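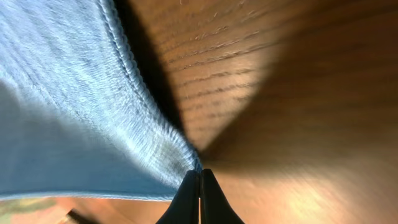
Pano azul-claro, pormenor da bainha.

O registo de turno da estação de Urkex tinha 207 páginas e nenhuma rasura. A inspetora leu-o de pé, às seis da manhã, com o barómetro à esquerda e a lâmpada no mínimo. A pressão descera 3 hectopascais durante a noite. A coluna do caudal repetia o mesmo valor, 56, em oito leituras seguidas.

Um caudal não se repete assim. O medidor, modelo Dradus, tinha sido calibrado em maio e o selo estava intacto.

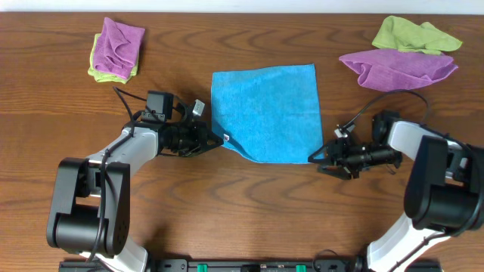
Pelo rádio, o operador de Fikach respondeu que a jusante o nível subia desde a meia-noite e que ninguém lhe pedira leituras.

Ela anotou a hora e desceu à galeria. A válvula de purga estava fechada. O ponteiro do medidor oscilava entre duas marcas, nenhuma delas a 56.

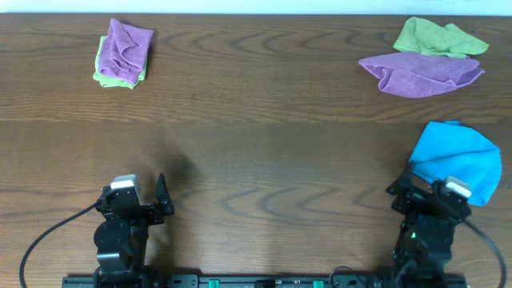 Frei pediu que repetisse o número da válvula, devagar, e disse depois que essa válvula fora retirada do esquema no inverno.

A inspetora pousou a mão no tubo. Vibrava. Comparou a caligrafia das oito linhas com a da primeira página do registo: o mesmo traço, a mesma inclinação, a mesma tinta. A letra era a sua.
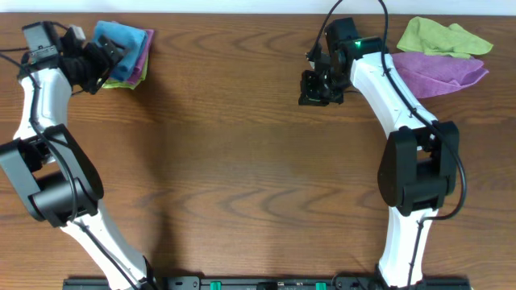 Deixe a página como está, ouviu-se no rádio, e leia-me a próxima.

Virou a folha. A leitura das sete já lá estava.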